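Trorncombe Community Kitchen and Garden
Progress report to the Nepia Fund
20 Feb 2025
Prepared by Wiremu Costigan, program coordinator
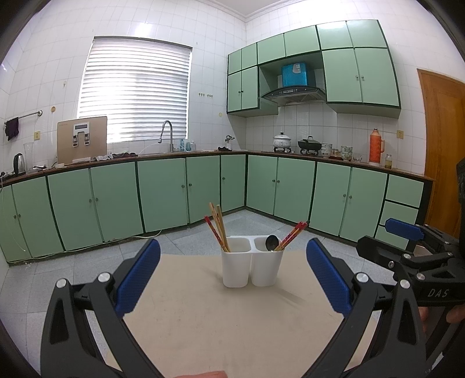
It has been a cracking start to the year and I'm very glad to be writing this one. When we last reported, in October, the garden beds were half built, the cooking program had a waiting list and no second session to offer anyone, and the Jutlow Street shed still leaked over the seed shelves. All of that has moved along, some of it further than we'd planned for this stage of the grant.

Cooking sessions

The second weekly session is up and running. We settled on an evening start, which has brought in shift workers and a good few parents who could never make the morning. We've served 1179 meals since the grant began, counting the shared lunch that closes each morning session and the containers people take home. The most popular dish by a mile has been Rangi Ellery's pumpkin and barley soup, closely followed by a dumpling night that ran an hour over because people kept rolling out more dough (we have since bought more flour!).

Participants now choose the menu a fortnight ahead. It makes the shopping a bit harder, and Rangi has had to talk a few people down from lamb shoulder, but the talk around the benches is so much livelier when the recipe came from someone in the room. We've had dishes from family notebooks, one from the back of a rice packet, and a fish curry we're still trying to get the proper quantities for.

Garden

Three new raised beds are in along the north fence and planted out with silverbeet, beans and a row of basil that has gone completely mad in the heat. The tomatoes were patchy. We lost the early ones to blossom end rot and have since changed the watering to a slow soak every second day, with mulch on top. The later plants look much happier, and we picked enough last week to put a tray through the oven for sauce.

The compost bays are doing well. Flaltenetti, the café on the corner, drops off its coffee grounds most mornings, and we're building up a lovely dark heap for autumn planting.

Shed and equipment

The roof is fixed. The builder found a second soft spot near the gutter while he was up there, so the job cost a little more than quoted, and we covered the difference from our own repairs money. The seed shelves have been moved to the inside wall anyway.

The old oven, which has been with us since we opened in 2021, is now the weak point. The thermostat drifts and the door needs a firm hip. We've had 2 quotes for a replacement and would like to talk with you about shifting part of the unspent travel line to cover it. I'll send the quotes separately so you can see them side by side.

Spending

We're on budget for food and wages, slightly under on printing and well under on travel, as most of our training was run here at Trorncombe. Receipts for the period are in the usual folder.

Coming up

Rangi starts the preserving workshops next month — chutney first, then pickled beans if the vines keep going. We're also working on a short cookbook of participants' recipes, and the first proofs should be ready to share with the next report. You're very welcome to come along to any session before then. Lunch is at half past twelve and there's always plenty.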